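Small stuff, big sort

So August has been the month of getting rid of things, and I've finally reached the drawer of little stuff. Buttons, foreign coins, chains I forgot I owned. I'd put it off since February! 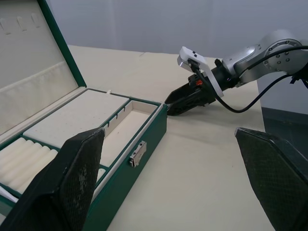
Issue 50

My rule this time is simple: pick it up, decide, move on. I broke it right away, of course, with a shoebox of letters from Frans Van Damme, my old pen pal, and lost a whole evening (no regrets, he was so funny about his neighbors in Flamcombe). 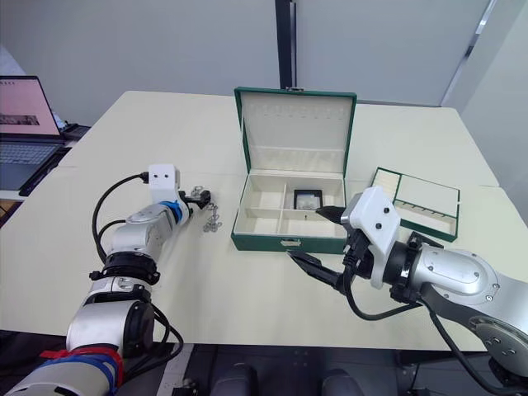 Green jewelry box, lid up

After that I got stricter. Phone cords went to the Merkitz recycling counter, and the coins went in a jar. Photos are another matter. I have 2,761 on my laptop and I swear 100 of them are the same sunset.
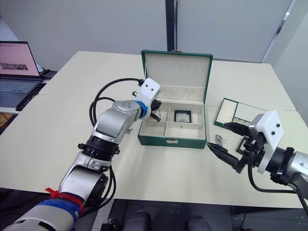 What I'm keeping

Grandma's recipe cards, stains and all. Two scarves. The yoga strap from my Iyengar class, even though I've skipped most of the summer.

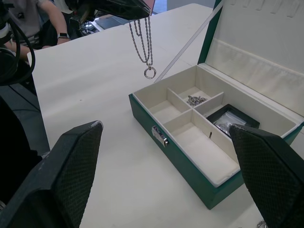
I'm also keeping the ugly blue mug, and my sister can stop asking. Next up is the hall closet, which scares me a bit, so if you've got a good trick for winter coats please leave it in the comments!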